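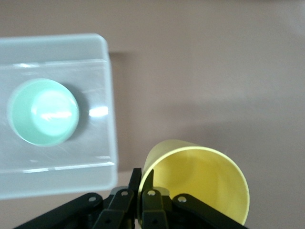 Container Deposits and Reusable Cups: Revised Arrangements for Market Sites

To: Stallholders and Site Contacts list
From: Markets Office, Statau District Council
Subject: Re: Reusable cup returns at Hundov and Rororura

Dear list members,

The Markets Office thanks those stallholders who responded to the draft arrangements circulated to this list. Eleven written submissions were received before the closing date. The message below sets out the Office's reply to the matters most often raised, and confirms the arrangements that will apply from September. The submission quoted here is reproduced with the permission of the stallholder association at Hundov, and is representative of several others.

> The association supports the move to reusable cups in principle. Our
> members have three concerns with the draft as circulated.
>
> First, the draft says that cups must be returned to "the point of sale
> or a designated return point", but does not say who is responsible for
> a cup bought at one stall and returned at another. At Hundov the coffee
> stalls sit at opposite ends of the oval and patrons do not walk back.
>
> Second, the washing standard refers to a commercial dishwasher. Most of
> our members operate from a gazebo with a hand basin and an urn. We
> would ask whether off-site washing is acceptable and, if so, how cups
> are to be stored between collection and washing.
>
> Third, we are unclear whether the deposit forms part of the advertised
> price. Two of our members have already printed their menu boards.
>
> We would also appreciate clarification as to whether the arrangements
> apply to the twilight markets over summer.

1. Responsibility for returned cups

A cup forming part of the shared pool may be returned to any participating stall at the same site, regardless of where it was purchased. The receiving stall is to refund the deposit. Any imbalance between stalls will be reconciled by the Office at the end of each month, using the tally sheets supplied in the site kit. Stallholders who do not lodge a tally sheet by close of business on the fifth day of the following month will be taken to have no claim for that period.

Cups bearing a stallholder's own branding are outside the shared pool. A stallholder may continue to use them, but must make separate provision for their return and may not place them in the shared return tubs.

2. Washing and storage

Off-site washing is acceptable. The draft was not intended to exclude it and the wording of clause 5 has been amended accordingly. Where cups are washed off-site, the following conditions apply:

Used cups are to be emptied of liquid and food residue before being placed in a return tub.

Return tubs must be of a smooth, non-absorbent, washable material. Cardboard cartons and wicker baskets are not acceptable, with or without a liner.

Used cups and clean cups must be held in separate tubs, and the tubs for used cups must be labelled on at least two sides.

Used cups must not be carried over to a second day's trading unwashed.

Tubs are to be washed at the end of each day's trading and stood to dry before being stacked.

Stallholders without ready access to a dishwasher may book time in the kitchen at Simon Hall. The kitchen is available until 4.30 pm on market days, and bookings should be made through the hall's usual form. No hire fee will be charged for cup washing, although the standard key bond remains payable. Stallholders are reminded that the hall's rear laneway is a shared access and that utes and trailers must not be left standing there once unloaded.

3. Deposit and displayed price

The deposit does not form part of the price of the beverage and should be shown separately. The words "plus refundable cup deposit" on a menu board or adjacent sign will be sufficient. Boards already printed may be used without alteration, provided that a separate sign is displayed where patrons can read it before ordering. Printed signs in A4 are available from the Office on request.

A patron who supplies their own cup is not to be charged the deposit. Stallholders retain the right to refuse a cup that is visibly dirty, cracked or otherwise unsuitable.

4. Twilight markets

The arrangements will apply to the Rororura twilight market from its opening night. Two submissions asked that Rororura be deferred until the lighting and drainage works there are finished. The Office has considered this request but is of the view that the return points can operate satisfactorily from the northern entrance while the works proceed. The position of the return points will be reviewed once the contractor has handed back the southern car park.

5. Matters not adopted

Several submissions proposed that the Council meet the cost of replacing lost cups. This has not been adopted. The initial allocation of 60 cups to each participating stall will be provided at no charge, and further cups may be purchased from the Office at cost.

One submission proposed that takeaway food containers be brought within the same arrangements. The Office acknowledges the merit of the proposal. Containers vary a good deal in size and shape between stalls, however, and a shared pool would require agreement on a common range. The matter will be placed on the agenda for the next stallholder forum.

6. Next steps

The amended conditions will be attached to all stall permits issued or renewed from September. Current permit holders need not reapply, but are asked to sign and return the acknowledgement slip, which will be posted together with the site map. More than 29 stalls across the three sites have already indicated that they will take part, and site kits will be distributed in the order in which slips are received.

Questions of general interest should be sent to this list so that the answers are available to all members. Enquiries concerning an individual permit or account should be directed to the Markets Office and should quote the permit number. Members who wish to be removed from the list may do so by replying with the word "unsubscribe" in the subject line.

Yours faithfully,

Markets Office
Statau District Council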